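Chapter 4
Soft Things Are Hard

Pick up a mug and it stays the shape of a mug. Pick up a bedsheet and it turns into something new every time you touch it! That is why this chapter is my favourite in the book, and why the Divthorpe robotics club spent most of March doing laundry.

Their project, led by Nantana Duangkaew, had a simple goal: get an arm to put cloth into a basket and take it out again. Rigid blocks had taken the club two sessions. Cloth took 43 attempts before the members agreed on what a good grasp even looked like – and they enjoyed the arguing. 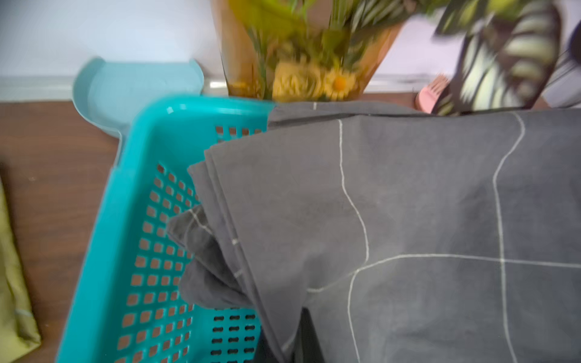 Figure 4.1 Dark grey cloth with a white grid pattern, draped over a turquoise basket, from the wrist camera.

Look at the folds in Figure 4.1. Which layer would you grip first? Where is the nearest corner of the cloth? Jot down your answers now, as we will come back to them in Section 4.2.

By the end of the chapter you will be able to describe a fold, choose a grasp point and plan a slow, steady lift. You will need a partner, a tea towel and plenty of floor space.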